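Wir verwenden Cookies, um unsere Website für Sie zu verbessern. Mit der weiteren Nutzung stimmen Sie dem zu. Einverstanden | Einstellungen

Der Pullover

Erzählung

Der Pullover war dunkelgrün, gestrickt, an der Oberfläche leicht verfilzt. Er lag ausgebreitet auf dem weißen Bett, weil er so am besten zu prüfen war.

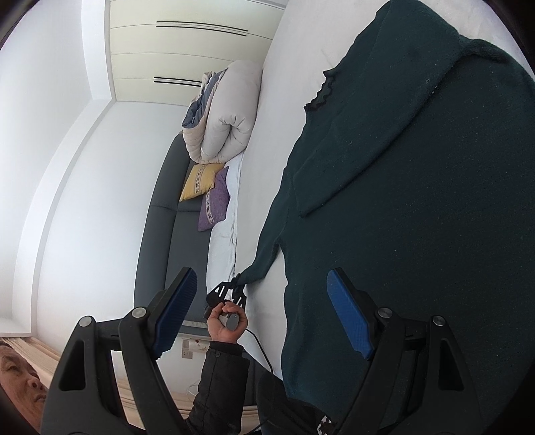

Die Methode stammte aus dem Betrieb in Grirnton, in dem sie elf Jahre lang Rückläufer sortiert hatte. Erst flach auslegen, dann den Kragen, dann die Kanten, zuletzt die Fläche. Knötchen wurden notiert, Fusseln nicht. Fusseln galten als Fremdmaterial. Jedes Stück bekam eine Nummer, und die Nummer entschied, ob es nach Partington in den Verkauf ging oder in die Ballenpresse.

Die Wohnung musste bis Ende November geräumt sein. Onance, die Verwaltung, hatte ein Formular geschickt, auf dem alles einzutragen war, was der Bruder hinterlassen hatte und was in den Räumen verblieb. Sie hatte das Sofa eingetragen, dunkelgrau, gepolstert, und das Bettzeug, das darauf lag. Beim Bettzeug hatte sie gezögert und das Wort wieder gestrichen. Es war eine dicke Decke, cremefarben, und sie roch nach Schrank.

Für die Kleidung gab es auf dem Formular keine Zeile.

Sie begann am Kragen. Die Kante war umgeschlagen, sie strich sie glatt, die Kante schlug wieder um. Bei Strickware war das ein Hinweis auf falsche Lagerung. Der Bruder hatte seine Sachen gefaltet, auch die Socken, auch die Geschirrtücher. Er hatte nichts auf Bügel gehängt. Der Pullover hatte hinten im Schrank gelegen, unter zwei Tischdecken, und es war nicht seiner. Der schwarze Besatz am Rand, leicht gekräuselt, passte zu nichts, was er je getragen hatte.

Ein Etikett fand sie nicht. An der Stelle, an der eines hätte sitzen müssen, waren 2 Stiche eines anderen Fadens. In Grirnton hätte das eine Abwertung bedeutet: Herkunft unklar, Stufe drei.

Sie setzte sich auf die Bettkante und rechnete. 30 Kilogramm nahm die Sammelstelle in Rarkoven pro Anlieferung ohne Anmeldung an. Darüber wurde eine Gebühr fällig. Die Säcke im Flur wogen zusammen weniger, sie hatte sie einzeln mit der Kofferwaage gewogen. Der Pullover fiel mit 300 Gramm nicht ins Gewicht. Man konnte ihn obenauf legen.

Gegen vier Uhr nachmittags wurde das Licht schlecht. Sie prüfte die Fläche trotzdem zu Ende, von links nach rechts, mit der flachen Hand. Keine Löcher. Keine gezogenen Maschen. Auf der rechten Seite war das Gestrick dünner, dort, wo ein Arm am Körper anliegt. Jemand hatte ihn oft getragen.

Auf dem Formular stand oben die Vorgangsnummer, 3531. Sie schrieb sie auf einen Zettel, so wie früher, und suchte nach einer Nadel, um ihn festzustecken. In der Küchenschublade lagen Gummiringe, ein Maßband, ein Schlüssel ohne Schloss.

Sie faltete den Pullover auf die Art des Bruders, Ärmel nach hinten, einmal quer, und legte ihn in ihre eigene Tasche. Den Zettel warf sie weg. Dann trug sie die Säcke hinunter.

Kontakt | Impressum | Datenschutz | © Alle Rechte vorbehalten | Nach oben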